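Review: the Surnier two-arm table kit, seen at the Metton open day
Sun 4 May

I have been reading about the Surnier kit since January, mostly in posts by people who had been sent one for free. So when the Metton workshop put it on the program for its open day, I drove over to watch it run before deciding anything.

The kit is sold by Zorolska as a "ready to teach" tabletop robot. You get two arms, a rail frame, grippers, a wrist camera and the Pandey software that ties it all together. The sales page says it can learn a simple household task from 100 practice runs. I wanted to see what counts as simple.

The job for the afternoon was a small cube and a plate. There was no cooking, no folding and no pouring, although the flyer hinted at all of them. The presenter drove the arm by hand first and then handed over to the software, with the wrist camera's view up on a screen for those of us at the back. I thought that was the best part of the visit, as you get a much more sober idea of the machine from there than from the promo video.
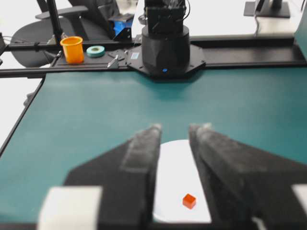 Wrist camera view: gripper open over the plate and the red cube, with the other arm's base on the far rail.

What does that view tell a buyer? The fingers fill a lot of it, for one thing. They cover part of the plate even with the gripper open, so I'd want to know how the thing copes with anything smaller than that cube, or with a cluttered table. A bright red object on a white plate is about as kind a test as you could set up. I asked whether we could try a white cube. The answer was "maybe later," and later didn't come.

I can't fault the picking itself. Of the tries I watched after the handover, I saw the cube dropped only once – and that was while someone was leaning over for a better look. It is slow, though. I could have cleared a dinner table in the time it took to finish one go.

Setup was skipped completely. The kit was already bolted together and running when the doors opened, and my question about how long that takes got me a brochure. The brochure says 2 hours. I would like to watch someone try it.

The deposit is 1000 dollars, refundable until delivery. I kept mine. If Metton runs another day with a messier table and some dull-colored objects, I'll go back and update this review.

Rating: wait and see.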